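Why did the gripper squash the bear?

I work with robots at a little workshop in Himthorpe, and the question children ask me most is whether my robots ever break. Oh yes. All the time! My favourite breakdown is one where nothing fell off, nothing caught fire and no alarm went beep. The robot simply squeezed too hard and had no idea it was doing it.

The robot is called Diredico. It has two arms, and its job is to tidy soft toys into a box. That sounds easy, doesn't it? You've probably done it yourself (or been told to). But a soft toy is a tricky thing for a machine. A brick stays the same shape when you pick it up. A teddy goes squish, and its middle gets thinner and thinner the harder you press.

So how does a robot know when to stop squeezing? Diredico has a sensor in each gripper that measures how hard the fingers are pushing. A sensor is a part that notices something and turns it into a number, a bit like kitchen scales do. We told Diredico to close its fingers until the number got to 200 and then hold still. If the number ever reached 300, it had to let go straight away. That was our safety limit, and I was rather proud of it.

Then one morning in May, Diredico picked up a small knitted bear, squeezed, kept squeezing, and went on until there was a horrible little popping noise. The bear's seam had split and there was stuffing all over my shoes.

I looked at the screen. The number said 151. As far as Diredico could tell, it was still being gentle!

Before I tell you what was wrong, have a look at the sort of job I mean. Some grippers are fixed to robot arms, and some are the kind a person holds and works by hand.

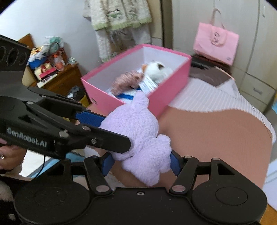

A soft purple toy between gripper fingers, with the pink toy box just behind it.

Do you see the dark blue pads on the fingers? Pads have a texture so that they can grip, the way the soles of your trainers do. Diredico has pads too, and that's where our trouble was hiding.

The first thing I did was press the big red stop button. You always do that before putting your hands near a robot, even if it looks as though it's fast asleep. Then I took the pads off, and packed in behind one of them was a thick wad of fluff. Toy fluff! Every cuddly thing Diredico had ever picked up had left a few hairs behind, and they'd worked their way into the gap where the sensor sits.

Try this at home. Press your finger on a table. Now put a folded jumper under your finger and press again. It feels softer, even if you push just as hard. The fluff was doing something like that to Diredico. It spread the push out so that only part of it got to the sensor, and the number came out too small.

Engineers have a name for this. They call it a silent fault, which means something has gone wrong but the machine carries on as if everything's fine. I find silent faults much scarier than loud ones. If a wheel drops off, you know about it.

We changed 3 things afterwards. We clean behind the pads every morning. Before it starts work, Diredico now squeezes a rubber block that we already know the right number for, and if the number is wrong it refuses to move. And it watches how far its fingers have closed as well, so if they're nearly touching and the number is still low, it stops and calls for a grown-up.

My friends at Bimberg, who make the pads, are also trying out a rubber skirt to keep the fluff from getting in. The first one fell off in the toy box and we had to go fishing for it.

The bear has been sewn up again, with green thread as we'd run out of brown, and it lives on the shelf above my desk.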